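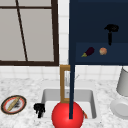
Radomir Nikolovski wrote after the May release that he had filed the same records request twice in Plarau, once from the tracker and once from the message screen, and that the agency answered both with separate fee letters. Section 6 has been rewritten with his comment in mind. Follow the steps in order and the request will go out once.

6. Filing a public records request

Before you start

You need a confirmed account and the name of the agency that holds the records. If you know only the subject (a weapons contract, a briefing to a legislative panel, a travel log), use Find an Agency on the home screen first. Plarau does not forward a request that has gone to the wrong office.

6.1 Create the request

1. Sign in and open Requests.
2. Select New. Do not use Reply on an older request. Reply attaches your text to the old file, and the agency may treat it as a follow-up.
3. Type the agency name and choose it from the list. Where an agency has regional offices, each one is listed separately.
4. Enter a title. Titles are public if your account is set to Open.
5. In the Records Sought box, describe the documents. Give a date range, the names of the offices involved and the type of record, such as memos, calendars or emails.
6. Select Save Draft.

Note: The Records Sought box holds plain text only. Bold type and tables pasted from a word processor are lost when the draft is saved.

6.2 Set the fee limit

1. Open the draft and go to Fees.
2. Enter the most you agree to pay without being asked again. The box is set to 100 dollars when Plarau is installed. An administrator can change this under Defaults.
3. If you are asking for a fee waiver, check Waiver and write your reasons in the space below it. A statement that the records are "of public interest" is usually too short. Say who will read the results and where they will appear.

Caution: A blank fee box is sent as "no limit stated." Some agencies will bill on that basis. Enter 0 if you do not agree to pay anything.

6.3 Send

1. Select Preview and read the letter through. Check the agency name and your return address.
2. Select Send. The status changes from Draft to Sent, and a tracking number appears at the top of the page.
3. Wait for the tracking number before you close the window. If it has not appeared after 2 minutes, open Outbox. A request listed there is still waiting and will go out when the connection returns. Do not send it again.

Note: Offices that still take requests by mail are marked with an envelope. For these, Plarau makes a letter for you to print and sign. The status stays at Draft until you enter the mailing date yourself.

6.4 Deadlines

Plarau fills in the reply deadline from the Flellach calendar, which covers 33 states. For a state that is not on the calendar, enter the date by hand under Deadlines and turn on Remind Me. Legislative recesses are not counted as holidays unless you add them.

If the agency extends its own deadline, enter the new date and keep the old one. Both are printed in the appeal letter.

6.5 Releasing a reply to readers

1. Open the reply and select Check for Personal Data. The Wadulent add-on must be installed.
2. Look at each marked passage. Choose Hide or Keep.
3. Select Publish.

Caution: Publish cannot be undone from this screen. To take a document down, write to the site administrator and give the tracking number.

Names of elected officials are not marked by the check. Names of junior staff are marked every time, including in signature lines, so a long email chain can produce more than 100 marks. Use Hide All From This Sender to shorten the work.

Groups using the Arnardóttir template for appeals should go on to section 7. All others can skip to section 8.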